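Workshop notebook – limewash and colour
Nov 17, 2021
Tegan Faulkner
Last updated: November, by T. Faulkner (drying notes added)

Limewash for the Mirzaei house at Skilasville, north hallway. Continuing from the previous entry. The colour the client wants is a warm ochre with a slight grey in it. The first batch dried too clean and too pink. Today's work was to correct the pigment ratio, check suction on the repaired plaster, and find out why the patch beside the meter box keeps dusting.

Putty is from the Wostcombe pit, the older tub. It is stiff and has a finger's depth of lime water over it, as it should. The newer tub had been left with the lid off one side and has a skin of carbonate on top. I skimmed that and threw it out. What is underneath looks fine but I have not used it for anything that matters. Please press the lids down all the way round.

Pigment is the Pemard yellow ochre and the Pemard raw umber, both soaked overnight in plain water. Soaking makes a clear difference with the umber. When it went in dry last time it left brown streaks that only showed once the wall was brushed out, and no amount of stirring in the bucket fixed it. The ochre is more forgiving. Both went through the fine sieve before being added to the wash. A little coarse material stayed behind from the umber and was discarded, so the true dose is slightly under what is written down. I have not corrected for it.

Batch A: ochre at 22 g per litre of wash, umber at 3 g.
Batch B: ochre at 22 g, umber at 4 g.
Batch C: ochre at 17 g, umber at 4 g.

All to the consistency of skim milk. Each went onto lime plaster offcuts, dampened first, brushed crosswise, three coats. I left each coat until it had gone matt and pale before wetting down for the next.

Wet, the batches are hard to tell apart and there is no point in judging them. They look like weak tea on the board. Force-dried chips from the edge of the hotplate were A warm and a bit loud, B close, C flatter and greener than expected. I do not fully trust the chips. Fast drying leaves the lime chalky and lifts the value, so everything reads a step lighter than it will on the wall. The proper boards are on the shelf by the back door, out of the sun, and should be left alone.

Checked the chips under the bench light, at the window and in the passage. B shifts least. A turns orange in the passage under the warm bulb, and the north hallway will have much the same lighting in the evening, so A is out. The client's reference is a scrap of old distemper from behind a skirting board. It has dirt and probably some linseed in it, and a fresh limewash will not match it at every angle. I will say so in the note that goes with the boards.

On naming: the client's emails say mustard, and the painter's quote says ochre. They are not the same colour. Mustard as most people use it is more saturated and has a green cast, and on a smooth painted surface it reads stronger again. Earth pigment in lime will not get there, at least not at a loading the wash can bind. If more colour is wanted than batch A gives, the choices are a tinted mineral paint or a synthetic iron oxide, and the oxide would need its own set of boards.

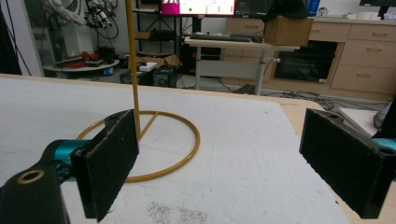 Mustard yellow on metal: the stand on the white tabletop.

White surroundings are a problem for this sort of judgement in any case. A yellow set against bright white looks darker and dirtier than it does against plaster. From now on the chips get viewed on the grey card, with a second look against a piece of the bare wall plaster. I went back over the first batch this way and the pink was less marked than I had written down, although still there.

Dusting patch by the meter box. Rubbed with a black cloth, it marks heavily. The wall either side barely marks. Fatemeh Nazari's view is that the patch was filled with a gypsum product at some point and that the wash has nothing to key into. I scraped back a corner and the filler is smooth, soft and very white, with no visible sand, so that fits. A drop of water sat on it for a moment and then went in all at once. On the old lime plaster next to it the water spread slowly and evenly.

The other possibility was that the wash had dried too quickly. The heater had been running in that hallway, and the painter says the wall was misted once only. That would give a weak surface but it should be weak everywhere, and it is not. I am treating filler as the main cause and the heater as a contributor.

Proposed repair: cut the filler out to sound material, undercut the edge, dampen well, fill in lime and fine sand in two passes, keep it under damp hessian between passes. No wash until the fill has turned. Adding casein to the wash over the existing filler would hold the dust down for a while, but it would alter the sheen in one spot and I do not want to do it.

Suction on the other repairs was satisfactory. The large one under the window is still darker than its surroundings and cool to the back of the hand. It needs longer. The painter has been told and was not pleased about it.

Housekeeping: the wide limewash brush is shedding. It was left standing in lime and the ferrule has started to open. Keep it for wetting down only. Eyewash bottle refilled. Gloves in the large size are finished.

To do
– Read the boards once they are fully dry, under all of the lights listed above.
– Write up B as the recommended mix and include A for comparison. C does not need to go to the client.
– Ask Pemard whether the umber is available in a finer grind.
– Fatemeh to look at the patch again before anything is cut out.

Drying notes, added later: first coat on all boards went matt evenly. Third coat on C has a faint lap line where I stopped to answer the door. It is in the brushing and can be disregarded when reading the colour.

Contact: Tegan Faulkner, workshop office | © 2021 | Back to top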